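About Marura

Hi, I'm Ewan Tuhiwai, and I run Marura out of a long, low building in Mutano that used to sell tractor parts. We make tables, and we make trays to go on the tables, and over the years we've picked up a few other things that people kept asking for (mugs, mostly, and plant pots). There are nine of us. I answer a lot of the emails myself, so if you write in and get a reply with too many brackets in it, that was me.

I started in 2000 with one table design and a borrowed van. The table was called the Dunstan, after the street I was living on, and it was honestly a bit heavy. My sister had the first one and it took four of us to get it up her stairs. We've slimmed it down twice since then, and the legs come off now, but it's still the same idea: a plain rectangular top, a pale finish, and plenty of grain showing. People ask if they can choose the grain. You sort of can! If you want a quiet top or a really wavy one, put it in the notes when you order and we'll go through the stack and do our best. I like the wavy ones myself.

The trays came later, and by accident. We had a customer who loved her Dunstan but was forever clearing it – coffee things in the morning, homework in the afternoon, dinner on top of whatever hadn't been put away. She asked for something with a lip on it that could hold the everyday stuff and be lifted off in one go. I drew it on the back of her invoice. That's the Pastier, a rectangle with rounded corners and a raised rim, and we now make 300 a year. It's wide enough for a couple of mugs side by side and whatever else tends to wash up on your table.

I get asked a lot how I'd set up a table that has to do several jobs, and my answer hasn't changed much. Push it up to a wall if the room is small. Plant at the back, lamp off to the right (or the left, if you're left-handed and you write a lot). Tray over on the side, with room on it for the mugs. Then leave the middle alone as much as you can, so there's somewhere to put your elbows, or a laptop, or a jigsaw that's going to be there until August. 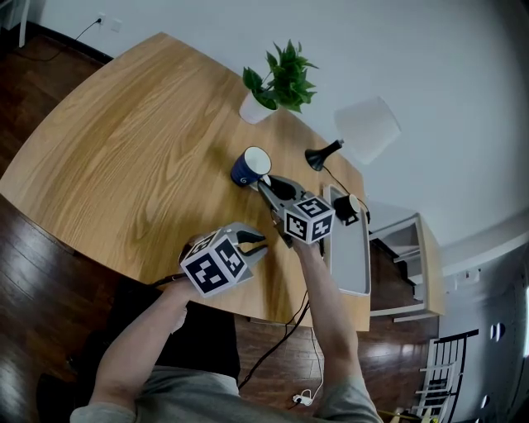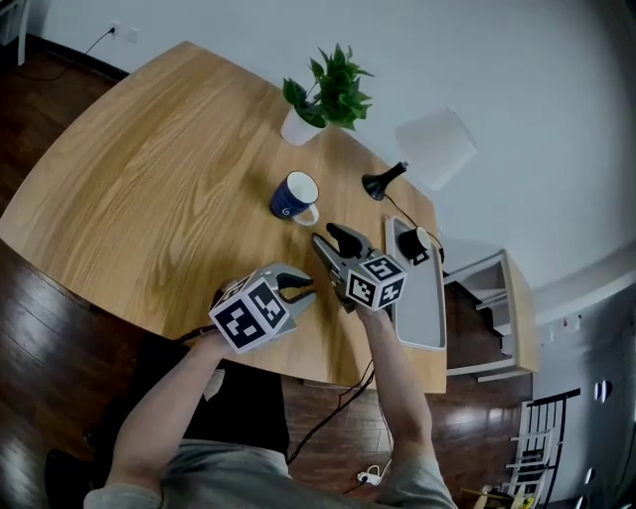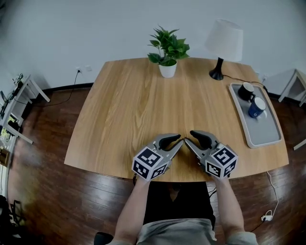
A blue mug, a green plant, a lamp and a tray on a pale table.

As for cleaning, please don't go wild with sprays. A damp cloth, then a dry one, and wipe along the grain. If you've got a ring from a cup, leave it overnight before you start rubbing at it, and if it's still there in the morning send me a photo and I'll tell you what to try. We sell a small tin of wax for the Dunstan and one tin lasts for ages. The Pastier just needs a wipe. Don't put it in the dishwasher – I know it fits, I've tried it, and the rim was never the same.

Cords are the other big question. Every table these days has a lamp and a charger on it, and sooner or later something trails off the edge and gets caught on a chair. We looked at drilling holes in the tops and I just couldn't bring myself to do it. What we do instead is a set of clips that press on under the edge, so the cord can go along the underside and come down by a leg. They're free with a table, just ask. If you already own a Dunstan and never got any, ask anyway and we'll mail you a set.

We deliver the tables ourselves within driving distance of Mutano, and putting one together takes 20 minutes if the floor is level. Ours usually isn't the problem, but old houses are old houses, so we bring felt pads in different thicknesses. Farther away we use a carrier, and the legs come in a separate box with the bolts taped to the inside of the lid. Check the lid before you call us about the bolts!

The showroom is at the front of the building. It's small and it's set up like rooms more than a store, so please sit down, move things, put your bag on the table and see how it feels. There's coffee. Kids are welcome, and so are dogs if they're okay with the sound of a sander coming through the wall.

If you've had one of our tables since the early days and it's looking tired, we'll refinish it. We take the top off, sand it back and have it home with you in a couple of weeks, and we'll lend you a plain one in the meantime so you're not eating on the floor. Email or call to get on the list.

Ewan

Page last updated June 27, 2020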